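Stellenausschreibung: Sachbearbeitung Geräteplanung und Beschaffung (m/w/d)

Bereich Handhabungstechnik, Standort Cisstead
Teilzeit mit 20 Wochenstunden, befristet auf 4 Jahre
Kennziffer 652

Nurnus betreibt in Cisstead einen Versuchsbereich für Roboterarme, die mit gewöhnlichen Haushaltsgegenständen und verpackten Lebensmitteln arbeiten. Der Bereich wird in den kommenden Jahren erweitert. Für die Planung und den Einkauf der Geräte suchen wir eine Person, die Angebote lesen, vergleichen und in einen Haushaltsplan übersetzen kann.

Ihre Aufgaben

Sie erfassen den Gerätebedarf der Arbeitsgruppen und führen ihn in einer gemeinsamen Liste zusammen. Dazu gehören Arme und Greifer, Kameras, Halterungen, Kabel, Tischauflagen und Netzteile.
Sie holen Angebote ein und bereiten Vergabevermerke vor.
Sie führen das Budget für Verbrauchsmaterial. Es beträgt 2.220 Euro im Monat und umfasst Greiferbacken, Schrauben, Klemmen sowie die Gegenstände, mit denen geübt wird.
Sie überwachen Liefertermine, Gewährleistungsfristen und Wartungsverträge.
Sie stimmen Stellflächen, Stromkreise und Netzwerkanschlüsse mit der Haustechnik ab, bevor eine Bestellung ausgelöst wird.
Sie schreiben den Geräteteil der Förderanträge und den jährlichen Verwendungsnachweis.

Ihr Büro liegt auf demselben Flur wie die Versuchsräume. Wir erwarten, dass Sie regelmäßig an den Tischen stehen und mit den Leuten sprechen, die dort arbeiten. Viele Posten fallen im Katalog nicht auf und fehlen später – Kabellängen, Ersatzfinger, ein zweiter Satz Kamerahalter.

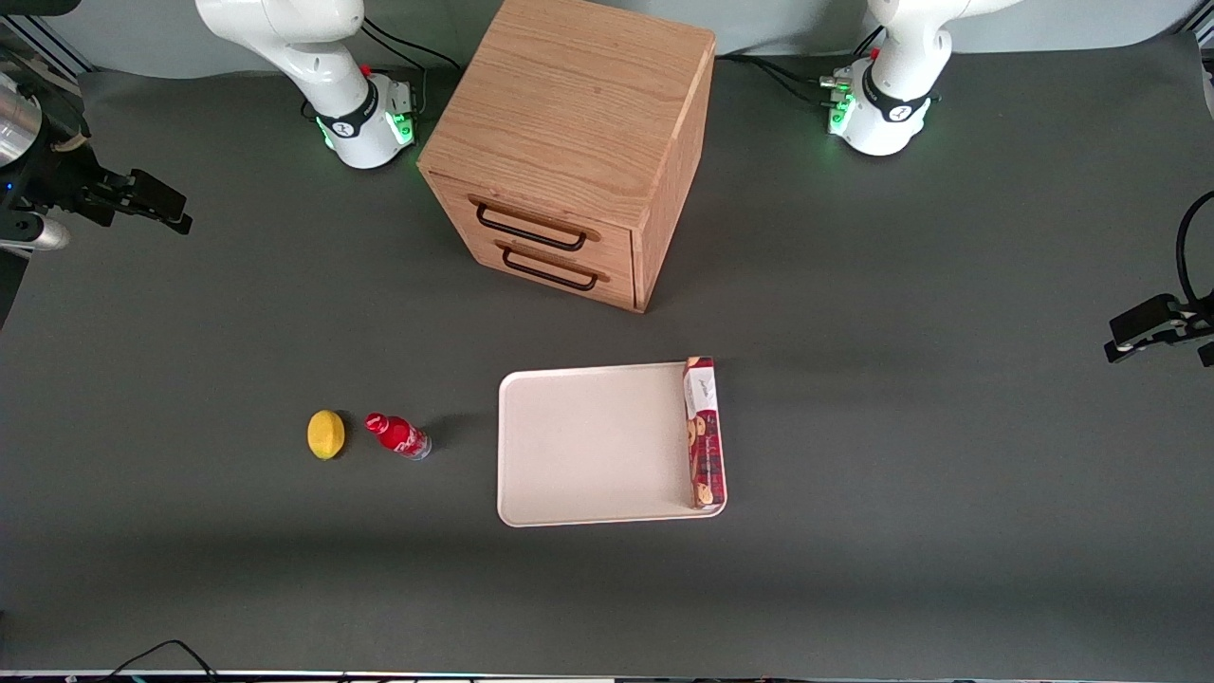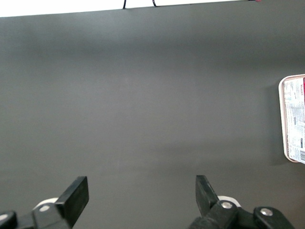

Arbeitsplatz im Versuchsbereich Cisstead. Oben der Tisch mit beiden Armen, unten der geöffnete Greifer aus der Nähe.

Im ersten Jahr steht die Ausstattung weiterer Tische mit je zwei Armen an. Die technische Auswahl trifft die Gruppe Montoya, die kaufmännische Abwicklung liegt bei Ihnen. Parallel wird die Bestandsführung auf das System Cleline umgestellt. Eine Einarbeitung in Cleline ist vorgesehen, Vorkenntnisse sind nicht nötig.

Ihr Profil

Abgeschlossene kaufmännische oder technische Ausbildung oder ein Bachelorabschluss in einem passenden Fach
Erfahrung im Einkauf technischer Geräte, gern an einer Hochschule oder in einem Forschungsinstitut
Kenntnisse im Vergaberecht oder die Bereitschaft, sie innerhalb von 6 Monaten zu erwerben
Sicherer Umgang mit Tabellenkalkulation
Deutsch in Wort und Schrift, Englisch für den Schriftverkehr mit Lieferanten

Programmieren müssen Sie nicht können. Sie sollten aber ein Datenblatt lesen und bei Traglast, Reichweite und Anschlusswerten nachfragen, wenn Angaben fehlen.

Wir bieten

Vergütung nach Haustarif, Einstufung je nach Berufserfahrung
Gleitzeit mit Kernzeit von 10 bis 14 Uhr
Einen Tag mobiles Arbeiten pro Woche nach der Einarbeitung
Übernahme der Kosten für Lehrgänge im Vergaberecht
Zuschuss zum Nahverkehr

Schwerbehinderte Bewerberinnen und Bewerber werden bei gleicher Eignung bevorzugt berücksichtigt. Die Versuchsräume sind stufenlos erreichbar.

Bewerbung

Bitte senden Sie Anschreiben, Lebenslauf und Zeugnisse in einer PDF-Datei unter Angabe der Kennziffer über das Bewerbungsportal. Bewerbungsschluss ist Ende März. Die Gespräche finden vor Ort statt und schließen einen Rundgang durch den Versuchsbereich ein. Reisekosten werden nach vorheriger Absprache erstattet.

Fachliche Fragen beantwortet Priya Hutchins, Leitung Geräteplanung. Für Fragen zum Verfahren und zur Eingruppierung ist Dolores Begay in der Personalabteilung zuständig.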